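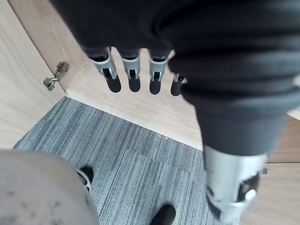

Grey joint brackets, black fingertips.

Patch Day

Last updated: January 28, 2026
Filed under: Short Fiction / Games

The build was number 976, and it failed certification on the free throw.

Dalto had shipped a basketball game every year for long enough that the free throw was no longer owned by a team. It was a function of 400 lines. It took the player's rating, the crowd noise and the length of the button press, and it returned a value. In build 976 it returned the same value for every player on the Gatchalian roster.

The tester logged it as severity 2. She set the clock to the final minute, put the Gatchalian center on the line and pressed the button badly. The ball went in. She pressed it badly 42 times. The ball went in on each attempt, with the same bounce off the back of the rim.

The lead wrote back that Gatchalian was an expansion team and few people would select it.

She attached the log. A default had been left in the roster file in March, when the team was added, and the function read it before it read the rating. The fix was one line. The lead moved the ticket to the next patch.

That night she played a full season as Gatchalian. Her opponents in the final were Grultar, rated higher at every position. With the score level she was fouled at the buzzer. She released the button late, on purpose, and watched the ball leave the center's hands.

It bounced off the back of the rim. She turned off the console before it came down.

In the morning the ticket was closed. The comment field said: works as designed.

3 comments | Share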